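We use cookies to improve your reading experience. By continuing to browse you accept our cookie policy. Accept | Manage settings

3.2 Claim intake and contents valuation

The study draws on household contents claims handled by the insurer Mernari after the March floods in Rikby. The file holds 2,693 claims. Each record gives the time of first notice, the policy limit, the adjuster's estimate and the amount paid. Claims closed without a site visit were kept, but they are marked as desk-settled and modeled separately.

Two features of the file affect the estimates. First, many owners gave notice before they had been back inside the property, so the first stated loss is a poor guide to the final payment. Second, policies with a deductible of $300 show a cluster of small claims just above that amount. We follow Major and Moen in treating first notice as a signal of timing only – the loss figure is taken from the adjuster's first written estimate.

Contents were sorted into eight classes using the Cukov schedule. Items that could not be placed in a class were valued at the policy's default rate.

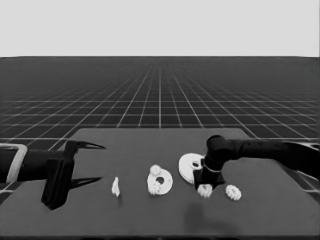
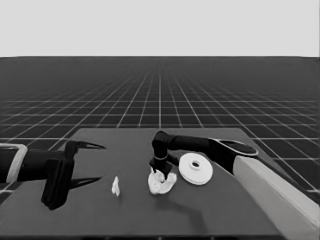
Figure 2. Two grayscale renderings of a pair of robot arms at a dark gray table.

3.3 Settlement delay

Delay is measured in days from first notice to first payment. Advance payments count as first payments if they exceed the deductible. Reopened claims keep their original notice date.

We fit a hazard model with terms for contents class, adjuster workload and distance from the Illés field office. Workload is the number of open files held by the adjuster on the day of assignment. Standard errors are clustered by adjuster – clustering by postal district gave slightly narrower intervals and left the signs unchanged.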